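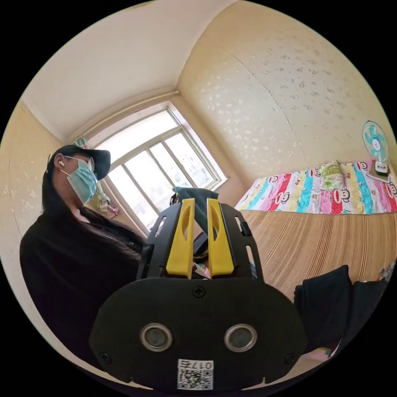 Does Folding Really Save Space?

Grown-ups like to say that a folded shirt takes up less room than a crumpled one. Should you believe them? Partly.

Cloth weighs the same however you leave it. A shirt in a heap has the same threads as a shirt in a neat square. The difference is air. Crumpled cloth has pockets of air trapped between its bumps, and those pockets take up space in your drawer. Fold the shirt flat and most of the air gets out.

But squash the heap hard with both hands and the air gets out that way too! So folding isn't the only way to save space. It does keep the creases in fewer places.

What about those "magic" folds that promise a drawer twice as big? I have my doubts. The drawer is the same size as before - you can measure it.

Try it yourself. Take 7 T-shirts and stuff them into a box. Mark how high they reach. Now take them out, fold them on your bed and stack them in the same box. Mark the height again. Then try rolling them. Some people swear that rolling beats folding, but check your own marks before you agree.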